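Urkarbridge Reading Corner: progress report to the Nikolovski Fund
February

Dear all,

We're well into the project now and I'm delighted with how it is going. The quiet corner at Urkarbridge is furnished and in daily use, and people have started asking for it by name, which for a space that used to hold a photocopier and a stack of broken display boards is a lovely thing to hear!

Furniture
Most of your grant of 3000 pounds was meant for seating, and that's where it has gone. We ordered from Josteta after Khang Sầm had sat in every chair in their showroom (twice, in some cases). He was looking for something that holds you properly at the back but is still easy to get up from. The pair we chose are light grey with rounded backs, and they go either side of a round white table that we got for 243 pounds. Delivery slipped by a fortnight and one chair came with a loose leg, but Josteta swapped it on the Friday of that same week.

The walls were painted before anything was moved in. We'd planned a pale green, then tried a patch and found it gloomy by four in the afternoon, so we went with a plain light grey, and the whole corner feels bigger for it. 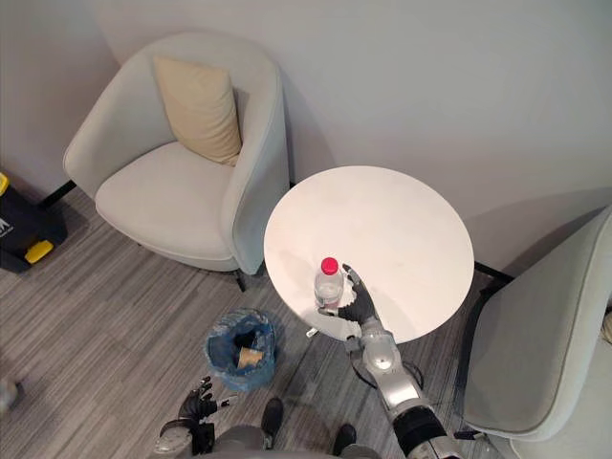 The round table and grey armchairs, with a cushion on the left-hand chair.

The table has been the real success. It is low on fuss, big enough for two people's books and drinks, and you can get at it from either chair. The one grumble is that the off-white top shows smudges. Hala Nimri wipes it down at opening and again after lunch, and we're trying out a different cleaner this month. We did talk about a glass cover but would like to see how it wears first.

We've also relaxed the rule on drinks. Bottles with a screw cap are now welcome in the corner, while open cups stay in the café. So far the upholstery has come through unmarked, and people stay longer when they don't have to go off and find a drink.

Still to do
The reading lamp is on order from Clollidness and we've set aside 400 pounds for that and the fitting. Two evening regulars have asked for a footstool as well. I'd love to say yes, but will wait until the lamp is paid for.

Hala is collecting comments in a notebook by the door and I'll send a selection with the next report. Do come and try the chairs if you're passing, any afternoon except Friday, when the story group has the corner until closing.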